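Kaja Kļaviņa
Grasp and handling rules for two-gripper household collection, revision 3. Posting it as a thread, one topic per post, because the PDF kept getting forwarded without its second half. 1/18

Scope first. These rules cover hand-held gripper work in furnished rooms: tidying, sorting, packing into open containers. They don't cover kitchens with a live stove or anything with liquids in open vessels. Those have their own sheet. 2/18

Terms. "Held item" means anything both pads are touching. "Parked item" means anything a gripper is holding while the other one works. "Receiver" is the basket, box or drawer the item is going into. Please use these words in your notes. Renato Maldonado reads all of them and three different names for a basket slow him down. 3/18

Rule 1. Close on the stiffest part you can reach. Where a stiff part and a soft part are joined, pick the stiff one even if the soft one is nearer. 4/18

Rule 2. Pads meet the item square. If one pad touches on its flat and the other on its edge, open and start over. A correction made while closed counts as a failed grasp and gets logged as one. 5/18

Rule 3. Pause at contact, then close. The pause is short but it must be there. Without it the annotators can't separate the approach from the grasp, and the episode comes back to you. 6/18 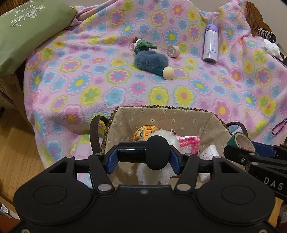 Rule 4 is the one I get the most mail about: end grasps on short items. The rule says you may clamp an item by its two ends only when it is short enough to fit between the pads with finger travel to spare. The glossy black piece with the wide matte cap is the usual sort of case, one pad on the base of the cylinder and the other on the outside of the cap. An end grasp leaves the sides free, so keep the item level until it is over the receiver. 7/18

Rule 4a. If the two ends differ in width, center on the axis of the item and ignore the outline. A wide cap pulls your eye toward the heavy-looking side, and people drift that way. Deividas Ramanauskas went through 40 rejected end grasps from the Fragkou apartment, and off-axis closing was the most common fault. 8/18

Rule 4b. No end grasps on anything with a pump, a trigger or a loose lid. Grip the body. 9/18

Rule 5. Parked items. One gripper may hold an item while the other works, as with the roll of green tape in the picture. The parked item stays outside the path between the working gripper and the receiver. If you have to move it out of the way, put it down first. 10/18

Rule 5a. For rolls — tape, ribbon, bandage — both "pads on the outer band" and "one finger through the core" are allowed. Write down which. They train differently and we have been mixing them since December. 11/18

Rule 6. Soft receivers. A lined basket gives way when you press on it. Release above the contents and let the item settle. Don't push down to make room. If the receiver is full, end the episode and mark it "receiver full" — this is a valid ending and doesn't count against you. 12/18

Rule 7. Handles. Treat basket handles as fixed obstacles even when they are flexible. Come in between them from above. Brushing a handle with a finger linkage is a minor contact, catching one is a major contact, and a major contact stops the episode. 13/18

Rule 8. Fabric surfaces. On fleece, quilts and loose throws, approach from above or at a steep angle. A low approach picks up a fold along with the item. If you pinch cloth, release fully, lift clear and try once more. A second pinch ends the attempt. 14/18

Rule 9. Patterned backgrounds are fine and we want them. Don't smooth, swap or cover a printed blanket to make the items easier to see. Adelmo Farina's group at Clornura cleared their surfaces for the first batch and the policy did poorly in every room that hadn't been cleared. 15/18

Rule 10. Personal items. Anything with a legible name, address or prescription label is out before you start. Brand text and decorative lettering may stay. When in doubt, turn the label away. If it can't be turned, remove the item. 16/18

Logging. One line per episode: room code, receiver, item class, grasp type, ending. Item class comes from the Drurel list, which has 32 entries. If your item isn't on it, use "other" and describe it in five words or fewer. Don't create new classes locally. Ieva Stankevičius merged 1323 lines by hand last time and would like that not to happen again. 17/18

Changes from revision 2: Rules 4a and 5a are new, Rule 6 now allows "receiver full" as an ending, and the old rule about matching gripper speeds is gone. In force from 09/06/2024. Episodes recorded under revision 2 keep their old codes. Corrections in the replies, please, with the rule number first. 18/18

Adding one, as it has come up twice already. Rule 2 applies to end grasps too. On a rounded cap "square" means the pad face is at a right angle to the item's axis. The curve will touch at a small patch and that is acceptable as long as the item doesn't rotate when you lift.

And for the Fusico people: yes, left and right are always from the operator's side, including when the second gripper reaches in from the edge of the view. Your mirrored logs can be fixed with a script. Send them to Renato before you edit anything.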